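Section 7: Setting up the table and basket

Applies to the Kiltavum block sorting kit, boxed sets Lemon and Rana. If you have the larger Eseder set, read this section together with the supplement packed in the lid of the box.

7.1 Before you start

You will need a clear table, the basket, the coloured blocks and a soft cloth. Leave the task cards in their sleeve until Section 8.

The table should be at least 75 cm deep. A plain, light-coloured top works best, as the block colours stand out well against it and stray bits of fibre from the weave are easy to spot. Patterned tablecloths and placemats should come off.

1. Wipe the table with a barely damp cloth and let it dry.
2. Check that the table doesn't rock. Fold a piece of card under the short leg if it does.
3. Close any blinds that throw striped shadows across the work area.

CAUTION: Do not use spray polish on the tabletop. The basket will slide on it and so will the blocks.

7.2 Checking the basket

The basket is woven from flat strands, with a twisted edge around the rim. Small gaps between the strands are normal and are not a fault. You may see light through the sides when the basket is near a window or lamp.

1. Turn the basket upside down over a bin and tap the bottom.
2. Run your hand slowly around the rim. Trim any loose ends with nail scissors, cutting flush with the braid.
3. Press lightly on each side wall. They should give a little and come back.
4. Look at the corners from the inside. They are rounded, and the weave should follow the curve without a split.

If the rim has been squashed in the post, hold the basket in the steam from a kettle for a short time, push it back into shape by hand and leave it overnight with a rolled towel inside. Keep your fingers well clear of the steam.

NOTE: Baskets vary in colour from batch to batch, anywhere between straw and a darker tan. Colour has no effect on use.

7.3 Placing the basket and blocks

1. Stand the basket flat on the table, open side up. Set it back from the front edge so that sleeves don't catch on the rim.
2. Take the blocks out of their bag and lay them on the table, outside the basket.
3. For a left-hand start, put the blocks to the left of the basket. For a right-hand start, put them to the right.
4. Spread the colours out. Blocks of the same colour should not touch at the start.
5. Check that the basket is empty.
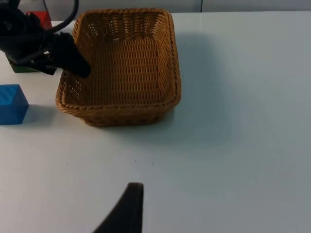 Figure 7-1. Left-hand start: basket empty, blocks out on the table.

Red, green and blue are used in every task card in the first group. Other colours come in from the second group on, and can stay in the bag until then.

It doesn't matter which colour is nearest the basket for practice runs. For timed runs, follow the order printed on the card — the times in the back of this guide assume it.

CAUTION: Lower the blocks into the basket. Don't drop them from height. Repeated knocks on the same spot will spread the strands of the floor, and a corner of a block can then lodge in the gap.

7.4 Resetting between runs

1. Lift the blocks out one at a time. Do not tip the basket, as the blocks will chip each other.
2. Straighten the basket if it has turned.
3. Lay the blocks out again as in 7.3.

If the basket creeps across the table during a run, put a square of non-slip shelf liner under it. Cut the liner smaller than the base so that it doesn't show. Tape is not recommended. It pulls fibres out of the weave and leaves a gummy patch on the table.

7.5 Cleaning and storage

Brush the basket out with a dry pastry brush. For marks, use a cloth wrung out in plain water, then air dry out of direct sun. Never soak the basket or put it in a dishwasher.

Blocks can be wiped with the same cloth. Dry them before they go back in the bag.

Store the basket right way up with nothing heavy on top. The bag of blocks may be kept inside it. Avoid garages and laundries, where damp gets into the weave and it takes on a grey bloom.

Replacement baskets are listed as part 103 on the order form. Spare blocks are sold by colour.

Section revised November 29, 2019. Text: Maham Mohmand. Checked: Abílio Salgado.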